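Lunch bag

A lunch bag (also lunch sack, cooler bag) is a small carrier for a packed meal. Soft-sided types with insulation are the most common today, paper ones still sold.

History

Before bags — pails, tins, cloth bundles. Metal pails were usual for mine and mill workers, since a cloth bundle got crushed. In Jolalstead the mill kept a shelf for them by the gate, with 174 numbered hooks underneath. Paper sacks took over for school lunches later on. Cheap, thrown out after use, no insulation at all.

Soft insulated bags came after foam sheet got cheap. Muvalitz sold an early one by mail, folded flat, two snaps. Brukwood followed with a zipper top and a shoulder strap. The zipper version outsold the snaps and most makers copied it.

Construction

Usually three layers. Outer shell of nylon, polyester or coated cotton. Foam in the middle. Liner of foil film or wipeable plastic, sewn or heat sealed. Sewn liners leak at the needle holes — sealed ones cost more. The Brukwood small weighs 200 grams empty, the large 490.

Shape varies. Upright with a roll top, flat box with a zipper on three sides, bucket type with a drawstring. Roll tops hold odd shapes better but let more air thru.

Lining and color

Liners come in silver, white, gray or black. Color has little effect on how long food stays cold, foam thickness and a tight closure matter far more. Pale shells with dark linings are a common pairing, as in the open bag with a white or very pale blue outside and a glossy dark gray inside. Dark linings hide stains, wich also makes spills easy to miss.

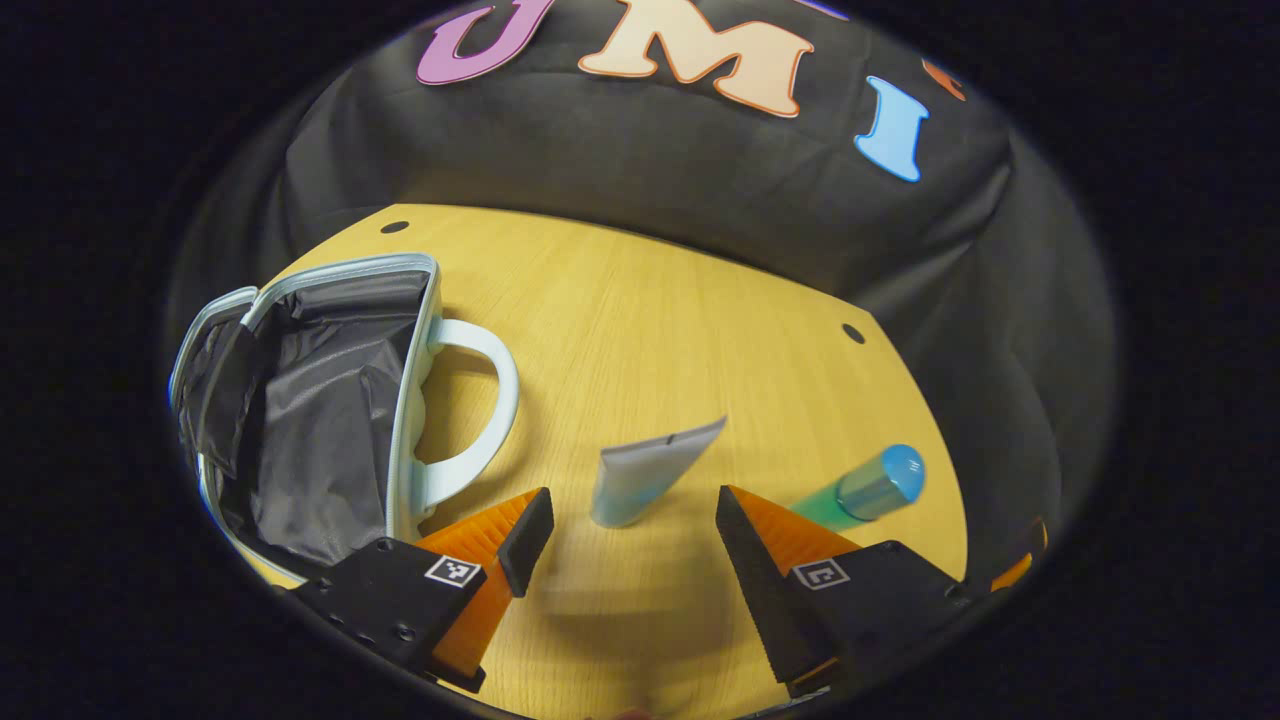

Care

Empty the same day. Wipe the liner with warm water and dish soap, leave open overnight. Insulated bags last longer if kept out of the washing machine, the foam bunches up. A pale exterior like the one on the wood-grain tabletop shows grease sooner than a dark one, so spot clean early. Baking soda for smells. Jiang liners lift out and can be washed seperately.

See also: Lunch box, Ice pack, Vacuum flask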